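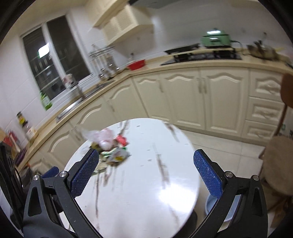
Blue pads open over the wrapper pile, kitchen table. Attached to item 2.

Brukville Shared Workshop, build group
Minutes of the February meeting
Started 7:10 p.m. Minutes taken by Rodel Dizon

1. Last month's minutes
Accepted with one change. The January minutes say the gripper "works on packaging." Rodel asked that this read "has been tried on packaging," as there were no results written down anywhere. Changed. Marquez wants it noted that he thinks this is picky.

2. Hand-held gripper, kitchen trials
Marquez reported. The two-arm gripper is being carried around a home kitchen and tried on ordinary table clutter: plastic bags, wrappers, small packets. The plan is still to learn the motion by hand first and put the same jaws on the Sorel arm later. He passed around the picture above and said the pads reach well and open wide enough for anything on a kitchen table.

Discussion went on longer than planned. Points raised:

The picture shows the pads open with nothing between them. Rodel said that's fine as a picture of an approach but it can't be counted as a pickup. Marquez said he never claimed it was one. The draft build page has it under "Successful grabs." He will move it.

A crumpled bag is a hard thing to hold and an easy thing to drag. Somebody asked how many tries ended with the bag held clear of the table. Marquez has 162 tries in his notebook but the outcome column was only kept up for the first page. He feels it was "most of them." The group did not accept "most of them" as a number.

Glare. The tabletop is glossy and there is a big white reflection on it, with another in the window behind. If the camera is going to find objects later on, somebody needs to show it can do it on that table. Marquez says software will deal with it. Asked which software. To be decided.

Blur. The picture is tilted and a bit smeared from motion. Marquez was asked to slow down on the approach. He pointed out that people in kitchens don't move slowly. Fair, but the arm will, at least on the motors we can afford.

Pads. The mesh-like blue surface has pale specks on it. No agreement on whether this matters. Rodel would like grip measured with clean pads and again with used ones before anybody orders more.

Action: Marquez to redo 25 tries on bags and wrappers only and write down held, dropped or missed for every one. No "sort of" column.

3. Linkage and pins
The four pivot pins are staying as they are for now. There was a proposal to go to bearings. The case for it was that the jaws would feel smoother, which may be true, but the tries we have weren't lost to rough joints as far as the notebook shows — and the notebook doesn't show much. Put off until the results from item 2 are in.

The slots in the outer links were brought up again. Two people remember them being there to save weight and one remembers them being for cable ties. The drawing doesn't say. Rodel to add a note to the drawing once we agree on an answer.

4. Sorel arm
Still on the back bench, still not moving under its own power. The controller board from Brostulitz came in and has not been opened. The arm is meant to lift 690 grams at full reach. The jaws with both pads and the bracket weigh 400 grams on the workshop scale, leaving 290 for whatever gets picked up. Enough for a wrapper. Not enough for a full bottle, and the build page has a bottle in its first paragraph. That line comes out.

Marquez asked that the minutes say the arm could be running by spring. Noted that he said so. The same was said in October.

5. Money
Spent on the project so far: $1,625. Nothing set aside for a second set of pads. A request for a depth camera was turned down until the cheap one has been tested on the glossy table (see glare, above). Marquez disagrees and will bring prices anyway.

6. Other business
The bench vise is loose again. Please stop hammering on it.

Request to call the project a "kitchen robot" on the workshop sign. Voted down, 5 to 2. "Gripper project" stays until something gets cleared off a table without a person holding the handles.

Closed 8:50 p.m. Next meeting same room. Bring the notebook.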